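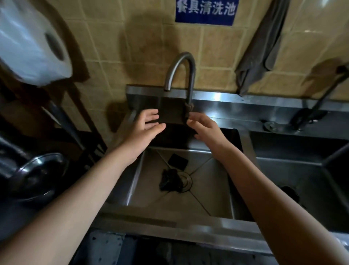 Why does soap work? I used to think it just smelled nice and made bubbles - wrong! Each tiny bit of soap has two ends. One end loves water. The other end can't stand water, but it loves grease. So when you scrub, the grease-loving ends grab the butter on your fingers, and the water-loving ends hang on to the water. Whoosh, down the drain they all go together!

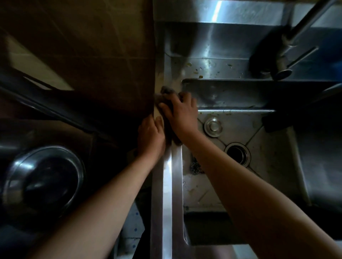

Wiping along the edge of a sink with a cloth.

Try it yourself with 3 drops of cooking oil in a cup of water. Stir, then add soap and stir again.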